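Flarnlow Plates, the gallery page
Posted 20 March 2019

Finally putting these up. Been promising since September. The plates are from the Flarnlow seconds lot, the big mixed one, plus whatever Saeed Fallahi had left over from his own shelves. 469 pieces all told once we had unpacked, and no, they are not all on this page. Captions are quick, I typed most of them standing up. If a caption looks wrong email me and I'll fix it when I get a minute.

Sizes are across the top, rim to rim. Colors shift a lot depending on your screen so please don't order a "match" from a photo.

Shelf one, as unpacked
Everything still in paper. Mostly dinner plates, some side plates, a couple of soup bowls that got in by mistake. The newspaper ink rubs off, washes out fine with dish soap. Two had chips, those are out of the sale.

Tarkura green, stack of dinner plates
Heavy. Heavier than you'd think. The glaze pools darker near the foot and a few have little pinholes, which is why they were seconds in the first place. Stack well up to eight, after that they lean.

Tarkura green, underside
For the people who asked about the mark. Pressed in, not printed, and pretty faint on most. On the older ones it's nearly gone.

Oatmeal side plates
My favorites. Nobody else's, apparently. Still 24 of these left so somebody please.

White and pale blue
Laid out on the floor on brown paper, with blue painter's tape for the sections. Three in this one.

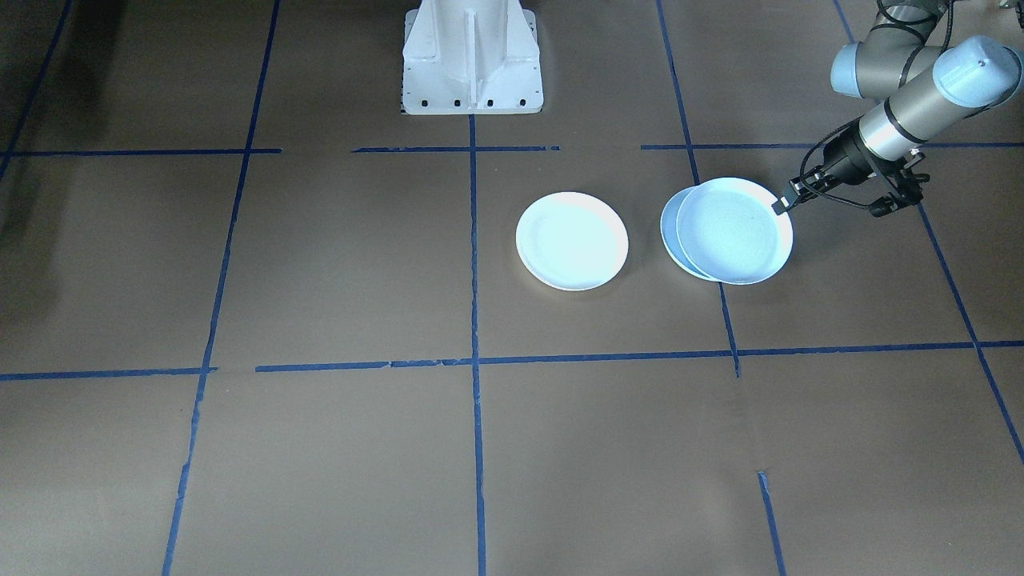
The pale blues are the ones I get the most mail about, so a bit more on them. They came in two batches and the batches are not the same blue, one leans gray, and there is no telling which from the box. If you want a set that goes together say so and I will pull them side by side in daylight before packing. The one on top in the overlapping pair has the white rim and the light blue middle, and that's the look most people mean when they write "the blue ones". Plain white sitting to the left of them is sold separate. It throws a bit of a bluish cast in the middle under strong light but it's white, I promise, I eat off one every day. Rims are raised on the whites so they're OK for anything with sauce.

Zamani platter, oval
Only oval in the lot. Hairline on the back, doesn't go through as far as I can tell. Priced for it. Would hang it on a wall myself.

Zamani platter, close up of the border
Hand painted, you can see where the brush ran out and got reloaded. Leaves, or maybe feathers. We argued about it.

Soup bowls
The ones that got in by mistake. Selling them anyway. Wide and shallow, more of a pasta bowl really. No matching plates, don't ask, I looked.

Saeed's brown ones
Saeed brought these over in a laundry tub wrapped in beach towels. Speckled, a little uneven, rock slightly on a flat table. He says that's character. I say put a placemat under it. Either way they sold faster then anything else here, and what's left is what you see.

The table, first afternoon
Sorting by size. Then by color. Then by size again because the color piles kept falling over.

Packed and ready
Double boxes, crumpled paper in the gap, plates on edge and never flat. We shipped 308 pieces before I wrote this and had one breakage, a side plate, replaced. Used Wandis boxes for the big orders, they hold up. For one or two plates I reuse whatever I've got so your box may say something odd on the side.

Last shelf
What's left as of tonight. Mixed singles mostly. Good for replacing the one you broke, less good for a wedding.

Some practical stuff
Pickup is fine, evenings are best, text first. Shipping gets figured by weight and plates are heavy so do ask before you fall in love with twelve. All of it has been through my dishwasher at least once. I would not microwave the Zamani platter. The Tarkura gets very hot in there too, handle with a mitt.

More pictures when I get to the cups, which are still in the garage in their boxes. Could be a while.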